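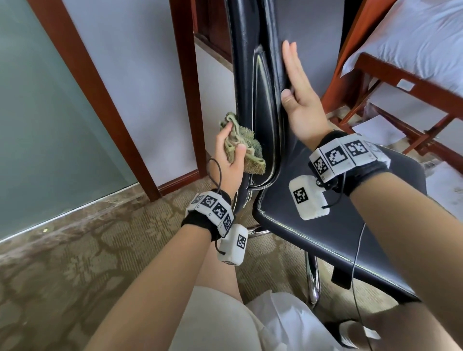 Home Offices Checklists Archive Contact

My walk-through list for the second floor at Plodton, with comments

6 min read

Hugo Bravo asked me for a clean copy of my list, so I typed it up (my handwriting is a crime, I know) and left my comments in from the February round. I do the whole floor, 2,790 square feet, in one go, and I start at 7:30 before people get their coffee and stand in all the doorways. Mark each line OK, FIX or ASK. Please don't invent new marks, Unai!

DOORS AND WAYS OUT

1. Front door opens fully and closes by itself. OK
Slow to close, but it does latch. I gave it five tries.

2. Back stair door opens without a key from the inside. OK

3. Back stairs clear from top to bottom. FIX
Folded boxes on the landing again. I moved them to recycling myself and left a note, and then I felt bad about the tone of the note and wrote a nicer one.

4. Exit signs lit. FIX
The one by the copy room flickers. Tien-fu Siu has a ladder and has been told.

5. Emergency lights come on with the test button. OK
Hold the button for the full thirty seconds. The one in Room 224 looks great for ten and then you start to wonder, but it made it.

FIRE

6. Extinguishers on their hooks, needle in the green, pin in. OK
Check the tag too. I initial mine on the back in pencil.

7. Nothing stacked in front of an extinguisher. FIX
A coat rack. I love the coat rack. It's now three feet to the left.

8. Smoke alarm test. ASK
I don't press these without calling the building desk first, and the desk wasn't picking up. Try again at lunch.

9. Clear space under the sprinkler heads in the storage closet. OK
Eighteen inches is what I go by. Yolanda Aranda took down the top row of binders and it's so much better in there.

PLUGS AND CORDS

10. No power strip plugged into another power strip. FIX
Found one under the Anudum desks. They were very nice about it, and also it was feeding a space heater, so we had a longer talk than I'd planned.

11. Cords off the walking path or under a cover. OK

12. Cover plates on all wall outlets. FIX
Cracked plate behind the printer, lower left corner. Nothing exposed that I could see, but I taped a sign over it and we're using the other outlet for now.

13. Kitchen outlets: press TEST, press RESET. OK
The one by the sink takes a good hard push. I use a pen cap.

CHAIRS, DESKS AND SHELVES

14. Sit in each chair. Lean back gently. OK except two
I mean really sit, all the way back. Two of the mesh ones in the meeting room sink when you settle in, so I tagged them and rolled them into the closet. Teodoro Sepúlveda thinks the gas cylinders can be swapped for less than the price of new chairs, and he's going to get a quote.

15. Turn each chair over and look at the casters and the base. OK
Hair. So much hair. Bring scissors.

16. Covering sound, with no splits or loose stitching. OK
Leather and vinyl both count. Run a hand along the seams while you're there, and get down into the fold at the back of the seat, where crumbs and staples like to live. I got a staple in the thumb last fall and I've been careful ever since.

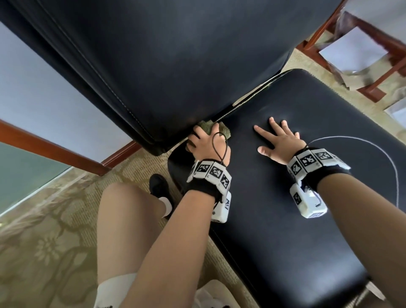 Item 16: black leather chair, sponge in the gap between backrest and seat.

17. Tall bookcases fixed to the wall. FIX
The Hafþórsson bookcase by the window rocks if you so much as look at it. Bracket is in the drawer, screws are not. Heavy books moved to the bottom two shelves for now.

18. Desk drawers stop before they fall out on your feet. OK

KITCHEN

19. Fridge shut tight and at 40 degrees or below. OK
38 on the little dial thermometer.

20. Microwave door and vent clean. ASK
Clean enough? I'd like a second opinion. There was soup.

21. Cleaning products in their own labeled bottles, lower cabinet, away from food. FIX
One spray bottle with no label at all. I poured nothing, sniffed nothing, and set it aside for Yolanda, who does the ordering and may know what it is.

22. First aid box. FIX
Low on the wide bandages, and the burn gel is past its date. Gloves fine.

FLOORS

23. Carpet edges flat. OK
The strip at the Katusance doorway was glued down again and it's holding nicely.

24. Mats dry underneath and not curling. OK

25. Wet floor sign where you can find it. FIX
Could not find it. Unai Escobar says it's in his car and I didn't ask.

OPEN AFTER THIS ROUND

Exit sign by the copy room: Tien-fu
Cylinder quote: Teodoro
Mystery bottle: Yolanda
Outlet plate, bookcase screws, first aid refill: me
Smoke alarm call: me, at lunch

If you do the next round, use the blue clipboard. The clip on the brown one bites.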